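4.3 Recording a two-handed example

Now the fun part - your first real examples! Plan on 400 takes per task, in sets of 6.

1. Hold one gripper in each hand and start both recordings.
2. Bring the container and its lid together over the checkerboard.
3. Work at your natural pace. Small corrections are great for the learner, so keep them in!

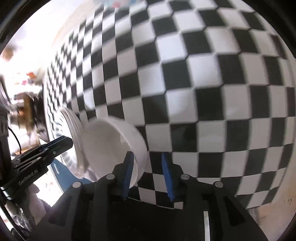

Figure 6. Container and lid task, right gripper's view.

4. Put both parts down, open the fingers and stop recording.

Note: Save each set under its own name in Luvov.

Caution: Keep the cable clear of the jaws - a snag spoils the take.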